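Skercombe fabric bank to stay open through summer

19/10/2019

The Skercombe fabric bank will keep its doors open over summer after the council agreed to extend its lease on the old Takberg shopfront in Pant Street.

The bank takes in leftover cloth, ribbon, webbing and trim from homes and small businesses and gives it out again at no charge. It was due to close for good when the first lease ran out. The new agreement runs for another 15 months, with the rent held at its present level.

Councillors voted 9 to two in favour. The two who voted against wanted the shopfront put up for commercial rent first, to test whether a paying tenant could be found. A report to the meeting noted that the building had been empty for most of the three years before the bank moved in.

The bank opened in July with a single room and a set of shelves left behind by the previous tenant. Since then 863 people have signed up as members. Membership is free but is limited to residents of Skercombe and the nearby villages, and each member can take home up to two bags a week.

Cotton and polycotton are the most popular items and rarely stay on the shelves longer than a day or two. Wool goes more slowly. Upholstery offcuts are hard to move because of their weight, and the bank has stopped taking pieces smaller than a tea towel.

Striped and patterned trims have their own corner near the window, sorted by colour. Schools have been the main takers there, mostly for costumes and end-of-year displays.
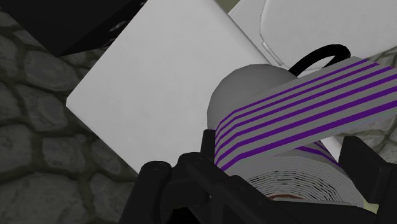 Sizwe Sibiya told the meeting that the bank had saved one household the cost of new curtains for a whole house, and that the same cloth would otherwise have gone to the tip. Sibiya asked councillors to think about opening hours as well as rent, as people who work during the day can't get there before it shuts at four.

Council staff said later closing on one evening a week could be looked at, but would depend on the cost of lighting and security. A trial may start in the new year.

The lease comes with some conditions. The back door has to be kept clear at all times, bags can't be left on the footpath overnight, and the bank must report each quarter on how much material it has taken in. The council will pay to have the front gutter fixed before the wet weather - a job that has been on the list since the building was last let.

Parking was also raised. Residents of Pant Street have complained about cars stopping across driveways while people unload. A 15-minute loading space will be marked outside the shopfront, replacing one ordinary parking space. The bakery next door supported the change on the condition that its own customers could use the space too.

Sewing classes held in the front room on Saturday mornings will go on as before. There are 26 places in the current term and all of them are filled. Names can be put down for next term at the counter. Learners need to bring their own scissors, but machines are supplied.

Donations are accepted during opening hours only. Cloth should be clean, dry and free of pins. The bank can't take pillows, foam, carpet or clothing, though buttons and zips cut from old clothes are welcome if they are sorted into bags.

The bank will close for one week while the gutter work is done. Dates will be posted in the shop window and at the library.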